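Lista: robotica-taller
Asunto: Re: Normas para tareas de empuje sobre mesa (borrador 2)
De: Eline
Para: robotica-taller

Hola a todos:

Perdonad el retraso, que tenía esto a medio escribir desde antes de las vacaciones de abril y cada vez que lo abría se me ocurría otra cosa. Copio lo de Alasdair para los que no lo tengáis a mano y contesto debajo, que si no luego nos perdemos con los hilos.

Alasdair Cairns escribió:
> Buenas. He leído el borrador 2 de las normas de mesa y en general me parece
> bien, pero tengo tres pegas.
>
> 1) El apartado de velocidades. Poner un límite único de 200 mm/s para todo
> me parece cómodo de escribir y malo de cumplir. En Dudormont vamos a 300
> cuando el brazo se mueve por alto, sin tocar nada, y no veo por qué
> habría que bajar.
>
> 2) La colocación inicial. El borrador dice "piezas repartidas al azar" y
> ya está. Al azar según quién? Cuando coloca Nel, todo acaba en el
> centro. Cuando coloco yo, todo acaba en las esquinas. Eso no es azar,
> son manías.
>
> 3) Las instrucciones en lenguaje natural. Si cada operador escribe lo que
> quiere, luego no hay quien compare. Yo pondría una lista cerrada de
> frases y a correr.
>
> Por lo demás, gracias por el trabajo, sé que es un tostón.
>
> Alasdair

Vale, voy por partes, y aviso de que en la primera te doy la razón casi entera.

Lo de la velocidad. El límite de 200 salió de una conversación en el pasillo y se quedó ahí porque era un número redondo y a todo el mundo le sonaba razonable. Me parece bien separar: 200 mm/s como máximo en cuanto la punta esté a altura de pieza, y 300 en los desplazamientos por alto, siempre que no haya nadie con las manos dentro de la mesa. Esto último lo quiero escrito con todas las letras, y quiero que vaya en el primer párrafo del apartado y no en una nota al pie. Ya sé que son brazos pequeños y que todos tenemos el botón de parada a mano, pero el día que se mete la mano para enderezar una pieza es justo el día en que no se mira el botón. (Y sí, lo digo por mí, que en el taller viejo me llevé un buen golpe en los nudillos y todavía me lo recuerdan.)

Añadiría además que el cambio de un límite a otro lo haga el controlador y no el operador. Si depende de que alguien se acuerde de pulsar algo, al tercer día se deja en 300 y santas pascuas. Beteo ya lo tiene montado así en su puesto y ha ofrecido pasar la configuración, así que por ahí poco trabajo nos queda.

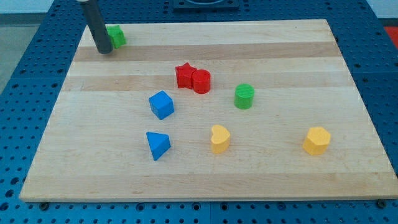
La colocación inicial es lo que más me interesa y donde creo que el borrador está más flojo, así que me extiendo. "Al azar" no sirve, estoy contigo, pero tampoco quiero una plantilla con cruces pintadas, porque entonces el modelo se aprende las cruces. Mi propuesta es describir qué tipo de disposiciones admitimos y cuáles no, y que dentro de eso cada uno haga lo que pueda. Por ejemplo: ¿dos piezas en contacto valen como posición de salida? El borrador no dice nada. Mirad la estrella roja y el cilindro rojo, pegados el uno al otro: si la orden es "lleva la estrella roja junto al cubo azul", el brazo tiene que despegarla de su vecino antes de nada, y eso es una tarea distinta de empujar una pieza suelta. Yo lo admitiría sin dudarlo, son los casos que más enseñan, pero hay que anotarlo en la ficha del episodio con una casilla. Una casilla, de verdad, no pido un formulario.

Luego está la postura de la punta al empezar. Con la punta de salida junto a una pieza, como está ahí con la estrella verde, tienes dos problemas. Uno, que el primer movimiento puede darle un toque sin querer y ya has cambiado la disposición antes de que empiece la tarea. Dos, que en la cámara el propio brazo te tapa parte de la pieza. En mitad de un episodio eso pasa y no hay nada que hacer, forma parte del asunto. Pero para el arranque yo pediría una separación mínima y que todas las piezas se vean enteras desde la cámara principal. No sé qué distancia poner. Un diámetro de la punta me parece fácil de juzgar a ojo sin sacar la regla, pero si alguien tiene un argumento mejor lo escucho encantada.

Y sobre las manías de cada uno, que me ha hecho mucha gracia porque es verdad: en vez de sortear coordenadas podríamos rotar a quien coloca. Quien va a manejar el brazo no coloca. Cuesta un poco más de organizar, pero quita el vicio de ponerse las piezas donde a uno le viene bien para la orden que ya ha leído. Nel lo probó con su grupo y lo único que se quejaron fue de tener que levantarse tanto.

Aprovecho para una cosa que no está en el borrador y debería: el borde del tablero. ¿Qué hacemos cuando una pieza se sale de la madera y acaba en la mesa de debajo? Ahora mismo unos la devuelven a mano y siguen grabando, otros cortan, otros hacen como que no ha pasado. Propongo cortar siempre, marcar el episodio como fallido y guardarlo. Guardarlo, por favor, que los fallos también sirven y luego los echamos de menos. Lo de devolverla a mano con la grabación en marcha lo prohibiría sin más: te queda un episodio en el que una pieza vuela y aparece una mano, y además nos cargamos lo que acabo de decir de las manos dentro de la mesa.

Y ahora en lo que no estoy de acuerdo, Alasdair. La lista cerrada de frases no me gusta nada. Entiendo la intención, de verdad que la entiendo, comparar es más fácil. Pero si solo escribimos "mueve el cubo azul a la derecha" doscientas veces, tendremos un sistema que entiende una frase doscientas veces. La gente dice "arrima el corazón al hexágono", dice "pon lo amarillo junto", dice "échalo para allá" y se queda tan ancha. Lo que sí cerraría es el vocabulario de las piezas, porque ahí he visto de todo: al prisma triangular le hemos llamado triángulo, cuña, tejado y hasta quesito. Que en la ficha vaya siempre el nombre oficial con su color, y en la orden que cada cual hable como habla. Así tienes tu columna para comparar y yo tengo mis frases con gracia.

Eso sí, una regla para las órdenes: que se puedan comprobar. Con 8 piezas, dos de cada color, "mueve la roja" no vale, porque hay dos rojas y luego nos pasamos la tarde discutiendo si el episodio salió bien. "Pon las dos verdes juntas" sí vale, aunque tendríamos que decidir qué es "juntas". ¿Tocándose? ¿A menos de una pieza de distancia? Yo diría tocándose para que cuente como éxito completo, y dejaría el resto como parcial, pero me da un poco igual mientras sea lo mismo para todos. Y que lo juzgue alguien que no haya llevado el brazo, que uno siempre se ve con buenos ojos.

Cosas sueltas que apunté y no sé dónde meter:

- La comprobación de la parada de emergencia al empezar el turno. En el borrador pone "periódicamente". Cambiadlo por "al empezar cada turno", que periódicamente también es una vez al año.

- Si se toca la cámara, aunque sea un roce, se recalibra. No vale con mirar y decir que parece que está igual.

- La iluminación: con persianas o sin ellas, pero que se apunte. A partir de media tarde en nuestro taller las sombras se ponen larguísimas y las grabaciones no se parecen en nada a las de las 10.

- El apartado 6 habla de "operador cualificado" y en ningún sitio se explica qué es eso. O lo definimos o lo quitamos. Yo me conformo con que haya hecho una sesión acompañado.

Si a nadie le parece una barbaridad, meto los cambios de velocidad, contacto entre piezas y bordes en el borrador 3 y dejo lo de las frases entre corchetes hasta que Alasdair y yo nos pongamos de acuerdo (o nos cansemos). Nel, ¿me puedes pasar la hoja de turnos que usasteis para rotar a los que colocan? Y Beteo, cuando puedas, súbenos la configuración de los dos límites a la carpeta común, que la que hay ahora es la antigua.

Un abrazo a todos,

Eline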